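How to descale a faucet that's gone down to a dribble

Posted Jan 28, 2026
Filed under: Kitchen, Quick fixes

Quick one today. Got a lot of mail on slow faucets after the August post on shower heads, so writing it up properly. Same idea, smaller parts.

First check it's only the one faucet. Run the others. If the whole house is slow, stop reading, it's your pressure valve or the city, different problem.

What you need
White vinegar, the cheap kind
A sandwich bag and a rubber band
Old toothbrush
Aerator key or a pair of pliers with tape on the jaws
A rag

Time: 16 minutes of actual work, plus the soak.

Step 1. Close the drain. Do it now. The washer is tiny and it will go down.

Step 2. Unscrew the aerator, the little mesh bit at the end of the spout. Counterclockwise looking up at it from below. Hand first. If it won't budge, pliers, tape on, gentle. Some newer spouts have the aerator sunk up inside and you need the plastic key for that. The Wondero ones take the small key, the Vrettos takes the bigger one. Keys come in a set, don't buy singles.

Step 3. Lay the parts out in the order they came off. Screen, flow disc, washer. Phone photo if your memory is like mine.

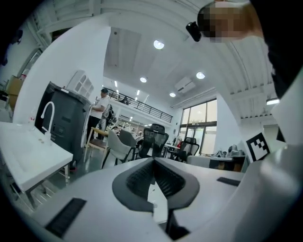 A reader wrote in to ask if you can skip taking it apart and just tie the bag of vinegar over the end of the spout. You can, for light scale. Won't do much for grit stuck behind the screen though, and grit is the usual culprit if the flow dropped overnight.

Step 4. Soak. Put 300 ml of vinegar in a cup, parts in, leave for an hour. Really crusty – leave it overnight, but metal parts only, and not the washer. Colored or brass finishes, go easy, half water and check after 10 minutes or so. Vinegar can dull them.

Step 5. Scrub with the toothbrush, both sides of the mesh. Poke the stubborn holes with a pin. Rinse till you can see daylight thru every hole.

Step 6. Before it goes back on, run the faucet bare for a few seconds, hot then cold. Flushes out any loose crud sitting in the spout. Wipe the threads with the rag.

Step 7. Reassemble, washer last, hand tight. No pliers. If it drips round the edge the washer is in crooked, take it off and start agian.

Still slow?
Look under the sink. Both shutoff valves all the way open? Someone always bumps one getting the bleach out. Next is a kinked hose, next the cartridge. Cartridge is a whole other post – see the Brustitz one, most single levers come apart the same way.

How often: hard water, every couple months. Soft water, once a year.

Pull-down sprayers next, when I get to it.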